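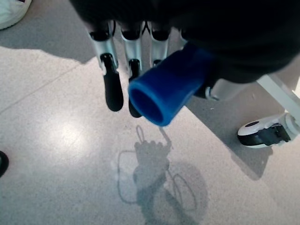

About the Drirnuvar Hand Club

Filed under: Clubs & Teams > Robotics > About Us

We're the after-school robot hand club at Pullimholm. Grades 8 thru 12, no tryouts. Started with 6 kids and one borrowed workbench, now its a full room and a waitlist most falls. We do hands. Not drones, not battle bots (ask next door, they're great). Fingers, thumbs, grip, letting go of stuff on purpose.

What we do all year

Fall is basics. Wiring, safety, how to log a run so somebody else can read it. Then everybody gets time driving. First job is always the same, pick up a thing, hold it, put it down where you said you would. Sounds easy. Takes weeks. Round things are the worst and open tubes are right behind them. You squeeze wrong and off it goes across the floor, and then you're on your knees under the shelf again.

A lot of our work is at floor level. More room, and a dropped part doesn't have far to fall. Wear shoes you can kneel in.

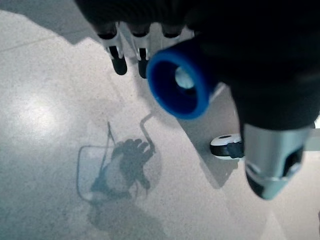 Every run gets written down, good or bad. Last season's log ended at 1,866 runs and we still argue about which ones count. Members take turns: one drives, one watches the hand, one writes. Swap every 7 runs so no one gets stuck with the clipboard. If the watcher says stop, you stop. That's the one rule with no discussion.

Winter is Cultitz prep. Cultitz is the regional grasping meet, held in February, teams from all over. You get a set of objects you havent seen and a clock. We placed mid-pack our first year, better the next, then we had the year of the dead battery. Moving on.

Spring is project season. Pairs or small groups, pick your own question. Past ones: softer fingertips, a glove for steering the hand, sleeves to keep dust and hair out of the wrist joints, thumb angle vs. grip (that one ran two years and has its own binder).

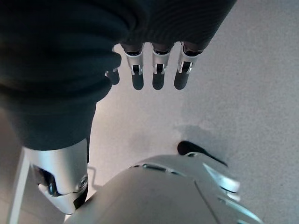 The Neves group is for members with a year behind them. They do the slower stuff, timing and calibration, plus most of the repairs, and they teach the new kids in September. Want in? Talk to a current member, show your log.

Cost and sign up

Dues are $200 for the year, covers parts, the shirt and the Cultitz bus. Fee waivers at the front office, just ask, it's quick. Forms are at the office too. Meetings start at 3:30, pickup by 5:30 at the side door please, the front gets locked.

No experience needed. Bring a notebook, tie back long hair, eat your snack before you come in the lab.

Share 14 | Comments 3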